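Subject: Re: [kitchen-list] What do we do with the long table?

On January evening at 10:14 pm, Shiyu Lü wrote:
> Dear all, on the long table I found bottles, cups and again clothes.
> Can somebody please say which things may stay and which must go?
> Also I do not know if bottles with drink inside go in the bin.

Dear Shiyu, dear all,

Thank you for asking. I propose a simple rule for the long gray table: food and cups may wait there until the evening, clothes may not. I include the dark navy ones and the teal ones. 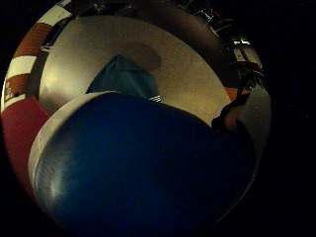 Whatever cloth is left goes into the Clolard bag in the hall. I will wash it with the towels from Pradesbridge, and after 72 hours it goes to the charity box. I am sorry if this sounds strict — last month I kept one scarf for three weeks and no owner came.

About the bottles. If there is still drink inside, please empty it in the sink first, then close the cap.

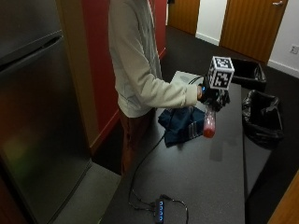 The bags we buy now (Zellora, 300 in the carton) are thinner than the old ones and I had already two leaks on the floor. If your drink is still good, write your name and put it in the refrigerator.

What I wish for each evening:

1. Cloth away from the table, also when it is only one small towel.

2. Cups to the sink if they can be washed, and the others to the black bins at the side of the table.

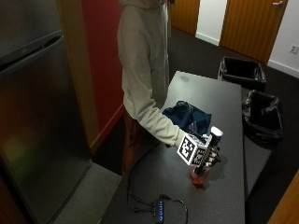
3. Wipe the table with the Amano spray, from the far end to the near end.

Does somebody disagree? Please answer to the list and not only to me.

With kind regards,
Ilse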